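Search notebook entries

Workshop Notebook, Clavotholm Domestic Tasks Programme
August 26, 2025
Entered by Noreen Kinsella

Table clearing, bottle item. The protocol agreed in March is unchanged: grasp upright at the body, lift, carry, release in the bin. The arm policy was trained on 70 hand-guided demonstrations and remains slow on clear plastic.

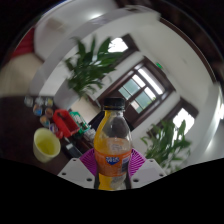
Bottle with black cap and orange label, between the ribbed finger pads.

T. Ó Dubhghaill considers the label a better visual cue than the shoulder, and I concur. It is recommended that 100 further demonstrations be recorded before the Jikilo review. In my assessment, unattended clearing is not yet achievable. Cup handling to be entered separately.

Contact the workshop | © Clavotholm | Back to top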